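**Talk notes: keeping a two-arm assembly cell in calibration**
Slot: 20 min plus questions. Slides 1–9. Pace is slow on 4 and 5.

**Slide 1. Scope**

One cell, two arms, one job: fit the legs to a molded white plastic table. I will cover setup, the weekly check, and the one repair we have made so far. Control software is Nazma Selvanayagam's talk after the break, so send policy questions to her.

**Slide 2. The work surface**

The table is covered in glossy black plastic sheet. White parts on a white top gave us poor edges along the rails, and black fixed that. The cost is glare. The sheet creases, each crease throws a streak, and a streak next to a socket can be read as an edge. Smooth the sheet by hand before each run and turn the overhead light down to 67 percent. Matte sheet from Trikwood is on order. Do not promise a date.

**Slide 3. Part layout**

Table frame goes upside down, ribs up, on the left. Spare legs go on the right, side by side, narrow tips to the back, socket ends to the front. The right arm picks. The left arm holds the frame near the corner being worked on and does nothing else until the leg is in.

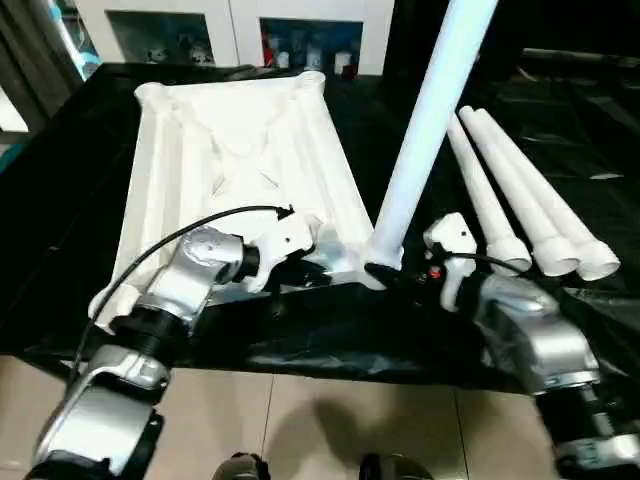
The hold matters more than the pick. If the frame creeps while the leg is being lined up, the right arm chases it and the leg goes in at a slant. We set the left gripper to close first, wait 2 seconds, then let the right arm start its approach. Asanka Sultana tried a shorter wait in December and lost the alignment on the far corners. The wait stays.

(Pause here. People usually ask about clamps. Answer: a clamp works for one frame model and we run several.)

**Slide 4. Cable routing**

Each gripper has a black cable that runs outside the arm. Leave a loop at the wrist, wide enough that it stays slack at full roll. Tie it to the upper link, never to the joint ring. Check the plug by hand at every shift start. A plug that is half out still passes the power-on test, then drops during the first hard turn.

**Slide 5. Weekly check**

- Wipe the finger pads with a dry cloth.
- Close both grippers on the gauge block and log the gap.
- Touch each fingertip to the table mark and log the offset.
- Run the leg pick with no frame on the table.
- Replace the pads at 400 cycles, worn or not.

Tahsin Liyanage keeps the log. It takes him roughly 72 minutes, most of it on the offset step.

**Slide 6. The repair**

Right gripper, slow close. We swapped the cable, then the controller board from Zenance, and saw no change. Shanthi Roy pulled the wrist collar and found plastic dust packed behind the finger slide. The dust came from leg sockets rubbing on the pads. Clean, regrease, refit, recalibrate. We now vacuum the slide when the pads are changed — it adds a few minutes and the fault has not come back.

**Slide 7. Open items**

Glare, as above. Socket fit varies between part batches, and a tight one trips the force limit. Dayana Ponce is testing a small twist during insertion. Show her plot if time allows, otherwise skip to 9.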